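The arm is the cheap part: budgeting for a sandwich robot

August 2022

When the owners of the Skostwood lunch counters began planning for a robot to build burgers and ham sandwiches, they did what most small food businesses do. They got a price for the arm, added a bit for delivery and took the total to the bank.

The second version of the budget ran to 17 lines, and the arm was one of them. The others covered grippers, spare fingers, racks, trays, cabling, guarding, cleaning gear, staff training and the hours needed to teach the machine each job. Several had been left out the first time because no supplier had been asked about them.

Pladbridge, the firm hired to help with the planning, asked Skostwood to start with the food. What has to be picked up, how thick is it, and how will it be sitting when the gripper gets there? A person can take a slice of cheese off a stack without thinking. A gripper with two stiff fingers does much better if the slice is standing on its edge with a bit of space on either side.
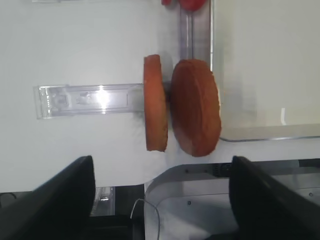 The holders therefore deserve their own line in the budget, and a fair amount of it. Clear plastic racks are cheap to make one at a time, but the first design is rarely the last. Bun halves vary from batch to batch. A slot that suits a thin one may be too tight for a thick one, and if you change bakeries you may be paying for new racks. Skostwood allowed for 4 rounds of changes and used all of them.

Fingers are the next item. Buyers tend to think of the gripper as one purchase, when the fingers are closer to tyres on a delivery van. They wear, they get knocked and they need to come off for cleaning. Ask for the price of a spare pair before you sign, and ask how long it takes to swap them. In this case a pair cost $93 and the swap needed no special tools. Other quotes were much higher.

Then there is the practice stage. Before any real lunch rush, a setup like this has to run through the same steps over and over: bun on the tray, patty on the bun, cheese, lettuce, lid. Skostwood's plan set aside 1722 trial builds before a decision on the second site. Each build takes staff time to reset, and that labour cost more than the racks and fingers put together — a figure the owners had not expected to see.
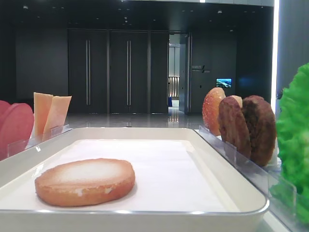
Rinholm Hourani

Space is easy to get wrong as well. The arm's footprint is printed on the data sheet, but the tray and the racks need room too, and someone has to be able to reach them to refill. Pladbridge suggests marking the whole layout on the floor with tape and leaving it there for a week. If people keep walking through it, the plan needs another look.

On leasing or buying, the advice was plain. Lease the arm if you are unsure about the menu, and buy the racks and trays outright, as they will be altered to suit your own food and no leasing company will want them back. Keep the drawings. If the firm that made the racks closes, another shop can cut new ones from the same files.

Skostwood will review the numbers in December. The second site stays on hold until then, and its share of the money has been left in the budget under spare parts and labour.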